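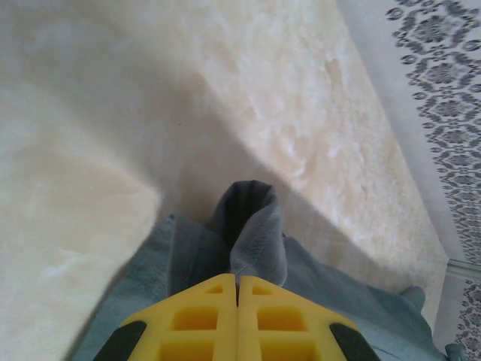

Notes for the Sunday talk, Bitinville library, upstairs room

Good afternoon, everybody, and thank you for coming out when you could be home on the couch watching the very thing I'm going to talk about. I'm Jabari Kaijage, and I've been in love with television theme songs since I was small enough to sit too close to the set.

(Wait for people to settle. The door sticks, so there will be stragglers.)

I want to talk this afternoon about the opening titles of "Illstead," which ran for 121 episodes and which I would guess half of this room can still hum. Don't do it yet, please, we'll get there! The show was a family drama about a ferry town, and every week it began with that slow clarinet, the boat coming in, and the whole cast turning around one at a time as if somebody had called them in for supper.

Play clip 1, first season. Let it run all the way to the clarinet's last note.

Now, you'll have noticed how long that was. A full minute and then some, before anybody says a word. My mother used it to get the dishes into the sink, and I know from talking to other fans that she had plenty of company. The tune told you where to be.

Tell the story of the Navickas letters here. When the producers cut the titles down to 20 seconds in the fourth season, a fan club called the Navickas Circle (named after the ferry captain, of course) collected 371 letters asking for the clarinet back. I've read a good many of them, and they are the sweetest, crossest letters you ever saw. Read the one from the lady who timed her bread by it. Slow down on the second paragraph, I always rush it.

Play clip 2, the short version. Give them a moment to grumble.

Then on to "Mamel," the spin-off, which never had a proper theme at all, only a title card and a door closing. I used to be very snooty about that. I watched the whole thing over again in April, though, and I have to say the door has grown on me, especially in the hospital episodes, where you hear it and your stomach drops a little.

Skip the part about the foreign dubs if it's past 3:30.

Questions. If they're shy, ask which theme they'd never fast-forward. Somebody always sings, bless them. Then hand around the sign-up sheet for next month and remember to get my clarinet record back from the front desk.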